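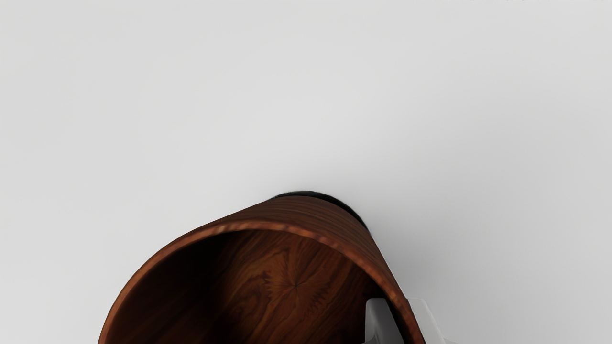
According to Merja Nieminen, the purchase price of a gripper is the least reliable figure in any automation budget, and a plan that begins with it will usually have to be written again. Her remark is often repeated in discussions of **simulation-first procurement**, a method of planning equipment purchases in which a handling task is modeled in software before any hardware is ordered.

## Overview

In simulation-first procurement, the buyer prepares computer models of the items to be handled and of one or more candidate grippers. Trial grasps are then run against those models. A typical early trial uses a single household object, such as a wooden cup lying on its side on a plain gray surface, with a gripper finger placed at the rim. Work of this kind tests whether the opening is wide enough for the inner pad and whether the finger can straddle the wall of the object.

The results are used to draw up a short list. They do not replace acceptance testing on delivered equipment, and most purchase contracts treat the two stages separately.

## Budget structure

A simulation-first budget is normally divided between modeling and hardware. Modeling covers software licenses, staff hours and the preparation of object models. Hardware covers the arm, the gripper, spare fingers, mounting and safety equipment. Training may be placed under either heading.

Spare fingers are a common source of error. Lewis Nisbet, in a planning guide written for the Bresmont workshops, advised that they be ordered with the first gripper and charged to the same line, as later orders tend to fall under a different approval limit.

## The Surnulham plan

The best documented use of the method is the equipment plan adopted at Surnulham on July 31, 2024. The site wished to automate the sorting of returned tableware and had received bids from two suppliers, Partanen and Firitz. Zineb Cherkaoui prepared a set of 64 object models, and each bidder's gripper was tried against the full set.

The plan set aside 1767 euros for modeling and a reserve of around 3000 euros for replacement parts. The cost of the arm was carried in a separate capital account. Firitz was selected, although its bid was the higher of the two, on the ground that its fingers could be exchanged without removing the gripper from the arm.

## Criticism

Valtteri Keskinen has argued that simulated trials favor rigid objects and give little guidance on wear, surface dirt or damaged stock. He recommended that buyers hold back part of the modeling budget for physical samples. Helmi Eskola raised a related objection concerning staff time, noting that object models must be revised whenever the stock changes and that few plans provide for this after the first year.

## See also

- Acceptance testing
- End-of-arm tooling
- Life-cycle costing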